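What the Hands Know, and What Gets Written Down

Posted August 11, 2024 in Interviews

Ghislain Friesen did not want to talk about the future of housework. I had driven out to Testonville with a page of questions on that subject, and he read them upside down across the desk and asked if we could start with the sleeves.

"People roll them up," he said. "Then they forget, and the next day they roll them down, and now you have two days that look different for no reason. Does it matter? Probably not. I would like to be able to say certainly not."

Friesen runs the demonstration floor at Genorura, which sells recordings of people doing ordinary table tasks to companies that train robot arms. The people doing the tasks are called demonstrators. They work with a gripper in each hand, opening and closing the jaws on cups and plates the way a robot would have to, and what they do is recorded along with how the grippers moved. The hope is that an arm with the same kind of jaws can learn from it.

I have heard this hope described many times, usually by people with something to sell. Friesen has something to sell too, and he was more careful about it than I expected, though not always as careful as I'd have liked.

Before this he spent 7 years on remote control work at a firm called Dravport, where an operator sat at a console and drove an arm in another room. I asked why he had given it up.

"I haven't given it up. We still do it here, in the back, for the jobs where the customer has a particular arm and wants data from that arm and no other. It's slow. Your operator is a skilled person and they move like they are underwater. You ask them to set down a cup and you can watch them thinking about it."

And with the grippers in the hand?

"You move closer to how you move at home. Not the same. Closer."

I asked him how much closer, and he said he didn't have a number he trusted. I was glad of that answer and wrote it down. Ten minutes later he told me a new demonstrator could record up to 104 table settings in a shift, a number he did seem to trust. When I asked how many of those would be thrown out he looked at the ceiling and said it depended on the person.

We went out on the floor. The stations are small tables on gray carpet. I had imagined something more like a kitchen, and I told him so. He said customers imagine that as well.

"They ask for a kitchen. Then they see what a kitchen costs to reset between takes."

The task that morning was mugs and a place setting. I was asked to stand back from the cables and not talk, and I managed both. What struck me was how much of the difficulty sits in things I would never have called difficult. Three mugs stand side by side near the edge of the table, and the jaws have to get hold of one at the end of the row with its neighbor right there beside it. With fingers you would hook the handle without looking. With a gripper you have to decide where on the mug you are going to close, and come at it from a direction that leaves the others alone.

"Enamel is hard," Friesen told me afterward. "The chopsticks are worse. They're thin, they roll, and everybody has an opinion about where they go. I had one demonstrator who put them across the front of the plate and one who put them on the right of it, and each of them thought the other was raised by wolves."

Which is correct?

"For us, whichever one is written on the card."

This was where I began to push. If the card says where the chopsticks go, and the spoon goes in the bowl because the card says so, then what has the robot been shown? It has been shown a card. A person laying a table at home is reacting to a hundred small facts, who is coming and whether the soup is ready and which mug has the chip in it. None of that is on the floor in Testonville.

He didn't argue. "You're describing a problem for the people who buy from us," he said. "We show how a hand gets a mug from one place to another without knocking over the one beside it. If somebody tells you that's the same as setting the table for your mother, ask them to show you."

Have they shown him?

"Chan showed me." Chan is the arm Genorura keeps for its own tests, named before his time, and he refers to it as if it were a junior colleague of modest promise. "We gave it 1000 takes of one mug task. It did that task fine. Then we changed the placemat."

What happened?

"It went to where the mug would have been on the old placemat. Very smoothly. It was the smoothest mistake I have ever seen."

He says they vary the mats and the dishes far more than they used to, and that it helps. I asked to see the results and was told they belonged to a customer. That may be so. It is also what I have been told at every company I've visited on this subject -- a reader is entitled to notice the pattern. 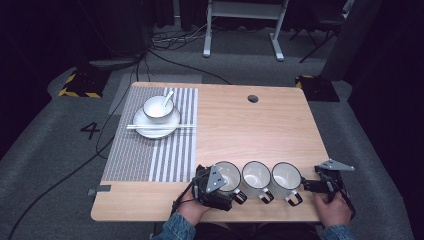

On paying the people who do it

The demonstrators are paid by the hour. Friesen was firm that they should not be paid by the take, and here I had no quarrel with him. Dravport tried paying by the take for a while, he said, and got a great many fast, sloppy recordings that had to be watched all the way through before they could be thrown away.

What I wanted to know was whether they think of it as teaching. The company's own leaflet uses that word on nearly every page.

"Some do. I don't love the word," he said. "If I teach you, you can ask me something. You can tell me you didn't follow. The arm gets what we hand it. If I do a thing badly in a consistent way, it'll pick that up as happily as anything else."

He gave me a case. One batch of 457 takes came back from review because the demonstrator had a small habit, a pause with the jaws open just before closing them. Nobody had told her not to. It looked like care. The arm trained on her takes paused as well, every time, over every object, including ones it had no reason to be careful about.

"Was it wrong? The mug got picked up," he said. "We argued about it for a week. In the end we kept half."

I asked which half.

"The shorter pauses," said Friesen, and he went to see about the next station.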